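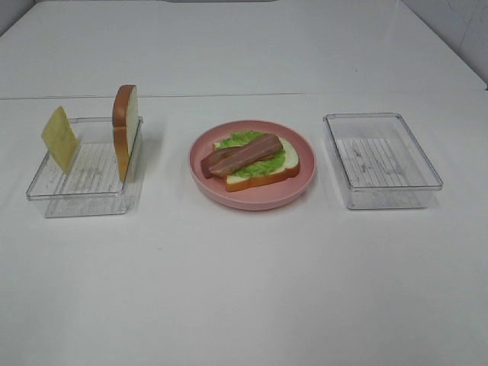 Puesto de montaje de sándwiches, con el plato rosa en el centro y los dos recipientes transparentes a los lados.

Informe de avance para la Fundación Nornmont
Evaluación del kit de manipulación Plernirness para talleres de formación
Prepara: Debora Colombo, coordinación de talleres
Fecha: 2018-09-06

Estimado Gilberto Urrego, estimada Tamsin McPhee:

Antes que nada, gracias otra vez por la paciencia con la que nos han acompañado en estos meses. Sé que esperaban estas páginas un poco antes, y también sé que cuando me pongo a escribir sobre este proyecto me cuesta parar, así que les pido indulgencia por adelantado. Lo importante es que el kit está montado, que lo hemos usado mucho y que ya tenemos opiniones bastante formadas sobre él, unas muy entusiastas y otras no tanto.

Qué estamos evaluando

Recordarán que la ayuda se concedió para probar el kit Plernirness, que distribuye la casa Bellini, y decidir si vale la pena ofrecerlo en los talleres de iniciación a la robótica de nuestro centro. El paquete que compramos trae un brazo de sobremesa, una pinza de dos dedos, el programa de control y un cuaderno de ejercicios. Los objetos de trabajo se compran aparte, y nosotros elegimos comida de juguete, que todo el mundo reconoce y que se puede caer al suelo las veces que haga falta sin que nadie se disguste.

El ejercicio al que más horas hemos dedicado es el del sándwich. La persona que aprende guía el brazo y va montando sobre el plato una rebanada de pan, la lechuga y el beicon; después siguen el queso y la segunda rebanada, que esperan de pie en el recipiente de la izquierda. El recipiente de la derecha queda libre para la segunda parte, la de desmontar y recoger, que a los grupos les gusta casi más que la primera. ¡Hay quien se queda después de la hora para repetirla!

Lo que ha ido bien

La puesta en marcha fue mucho más llevadera de lo que temíamos. Ottavio Caruso, que es nuestro técnico y que venía dispuesto a pelearse con los cables, tenía el brazo calibrado la primera tarde. El programa guarda cada demostración con su nombre y permite volver a verla paso a paso, y eso ha cambiado por completo la manera de comentar los ejercicios en grupo — antes hablábamos de memoria y ahora discutimos delante de la pantalla, con la trayectoria a la vista.

Colocar el pan y el queso en vertical fue idea de Ottavio y figura ya en nuestras instrucciones. Tumbadas en el fondo del recipiente, las piezas planas obligaban a meter los dedos de la pinza por debajo, con muchos arañazos al plástico y bastante frustración. De pie asoman por encima del borde y se pueden tomar por los lados. El queso tiende a inclinarse, es verdad, y hay que enseñar a la gente a corregir el ángulo de la muñeca antes de cerrar, pero eso mismo se ha convertido en una pequeña lección que nos viene muy bien.

También estamos contentos con la separación entre piezas. En las primeras sesiones poníamos el pan pegado al queso y la pinza se llevaba las dos cosas o ninguna. Ahora dejamos despejado el centro del recipiente y el brazo entra con holgura.

Lo que nos ha dado trabajo

El cuaderno de ejercicios es flojo. Está escrito para alguien que ya ha programado un brazo alguna vez, y nuestros alumnos no lo han hecho. Evaristo Caputo, que lleva el taller de adultos, ha reescrito cuatro fichas enteras con un lenguaje más sencillo y le faltan todavía las dos últimas. Se las enviaremos en cuanto estén, por si les interesa compartirlas con otros centros.

El beicon merece párrafo propio. Son dos tiras, y la segunda tiene que quedar más o menos encima de la primera sin arrastrarla. La pinza aprieta con la misma fuerza una tira que una rebanada, salvo que se cambie el valor a mano en un menú bastante escondido. Con frecuencia una punta acaba colgando fuera del pan, sobre el plato, y al principio dábamos el ejercicio por fallido. Evaristo propuso aceptarlo siempre que la tira siga apoyada en la lechuga, y con ese criterio trabajamos ahora.

Los recipientes transparentes son cómodos para quien mira, que ve el fondo acanalado a través de la pared y sabe si queda algo dentro. Para la función de detección automática del programa resultan más difíciles, y sobre la mesa blanca todavía más: a veces señala el borde donde no está. Hemos escrito al servicio técnico de Bellini, que contestó con amabilidad y prometió una actualización, sin decirnos cuándo. Mientras tanto usamos esa función solamente con el plato, que el programa localiza sin problemas.

Gastos

De la partida para materiales quedan 400 euros sin gastar. Con su permiso, querríamos destinarlos a un juego de dedos de repuesto de goma blanda y a más comida de juguete, de modo que dos grupos puedan seguir el ejercicio sin esperar turno. Las facturas van en carpeta aparte, ordenadas por Tamsin según el modelo que nos mandó la fundación.

Próximos pasos

En lo que queda de septiembre haremos cinco sesiones más, la última de ellas en la sede de Kollel, adonde llevaremos el kit completo para comprobar cómo aguanta un traslado. Ottavio quiere medir cuánto se tarda en desmontarlo y volver a calibrarlo, un dato que el fabricante no facilita y que para nosotros pesa mucho en la decisión.

Mi impresión a día de hoy es favorable. Recomendaría el kit para talleres con un técnico presente y nuestras fichas en lugar del cuaderno original. Sin técnico, de momento, no me atrevería. Si les parece bien que compremos los dedos de repuesto, bastará con una línea de Gilberto por correo y hacemos el pedido enseguida.

Con un saludo muy afectuoso de todo el equipo,

Debora Colombo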